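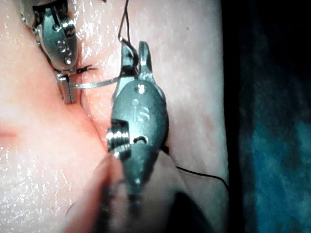
Dos pinzas y un hilo sobre la almohadilla de prácticas, en el taller Rivera.

Llevo desde septiembre metido en un taller compartido, montando el control de dos brazos quirúrgicos para que den puntos de sutura, y cada semana me convence más una idea: la robótica fina también se aprende en un banco de trabajo de barrio. ¡Y qué gusto da! Somos 3 en el grupo, compartimos mesa con gente que arregla bicicletas y pagamos 20 euros al mes de cuota.

Se suele pensar que lo difícil es el metal. A mí el metal me parece la parte agradecida: mide lo que mide y uno se entiende con él.

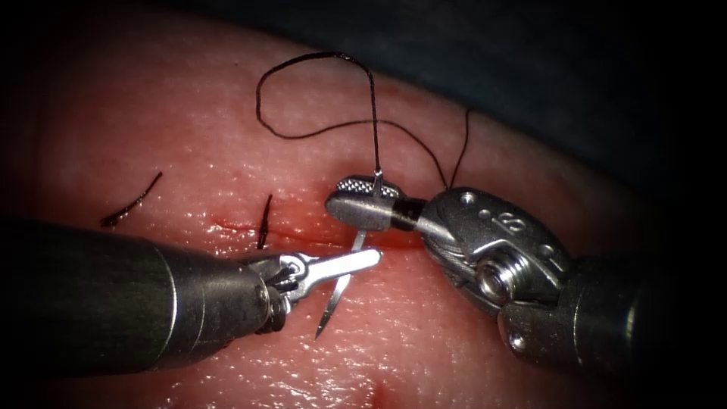 Lo que nos quita el sueño es el hilo. Un brazo se puede modelar en una tarde larga, con café y paciencia, pero un hilo hace lo que quiere, se enrosca, guarda memoria de la bobina. Nuestro programa, que bautizamos Climix, empezó siendo un seguidor de trayectorias y ha acabado casi entero dedicado a adivinar por dónde irá la hebra.

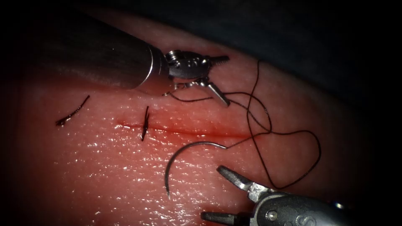
Por eso defiendo que los talleres abiertos se atrevan con tareas blandas. Las impresoras 3D y los brazos que apilan cubos están muy bien (yo empecé por ahí, y con un kit Hosum de segunda mano), pero enseñan un mundo demasiado obediente. Con un solo punto cerrado en la incisión, la hebra ya anda suelta en bucles por media almohadilla y la aguja curva espera tumbada bajo el corte. Ahí hay más problemas interesantes que en cien cubos apilados, y todos caben en un palmo.

Me dirán que es caro. Algo sí: en mi libreta van 1.351 euros de gasto común, repartidos y discutidos. También me dirán que esto es cosa de hospitales y universidades, y en eso no cedo. No queremos operar a nadie, queremos entender cómo se mueve una mano, y para eso sobra con una almohadilla sintética y muchas tardes. En Rudbridge, el otro taller con el que nos escribimos, ya se han animado a probar. 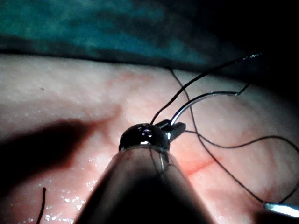 La aguja curva, sujeta en la pinza plateada, con el hilo cruzando a la derecha.

Si tienen un taller cerca, propongan algo que se doble, que se enrede, que se escurra. Nosotros seguimos con el segundo punto.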